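Cell diary, Jundirlow bench
by the night tech, December
Shares 8 | Comments 3

6:40 am. In early, coffee from the machine, awful. Arm was parked where I left it but the wrist cable had crept round again and was rubbing on the second joint. Two new ties, left more slack this time. Should of done that in the first place.

Fingers off, wiped, back on. Left one had play in it. Screw was barely holding! Dab of the blue stuff from the Sengar kit, left it an hour. Then zeroed the gripper. Open, close, open, close. Sounds better. Less of that clicking.

Counter says 794 cycles since the last full grease. Book says do it sooner. Jakdale want the cell running by lunch so it gets a wipe and a promise. Writing it down so I can't pretend I forgot.

Wrist camera next. Took the cover off, cleaned it, refitted. Exposure still too long for my liking, anything quick goes to mush, holes in the basket turn into streaks. Dropped the arm speed to 100 on the pendant for the approach, want to see if that's enough before I go messing with the camera settings. Lighting maybe. One thing at a time.

Basket position re-taught. Old point was high on the near side and I don't like the fingers that close to the rim. Saved it under a new name, kept the old one just in case. Backup on the Prusetti stick, top drawer.

Lunch at the bench. Ran the approach slow with my thumb on the stop. Pulled a frame off the wrist cam on the way in, green basket, black thing with the not-equal label. Label's readable anyway, even if the slanted stroke is fainter than the bars. 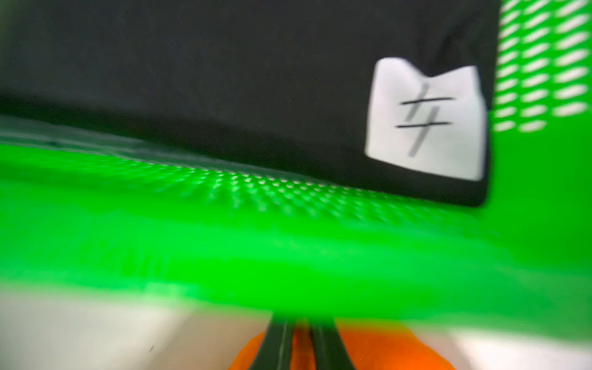 Tomorrow

Grease. Properly. Order more ties, and check that left finger agian before anything moves.

3 comments

benchrat: what grease do you use on the wrist? mine goes stiff in winter

oldpendant: Slack in the cable every time. Learned that the expensive way.

mossy_k: try more light before you touch exposure, fixed ours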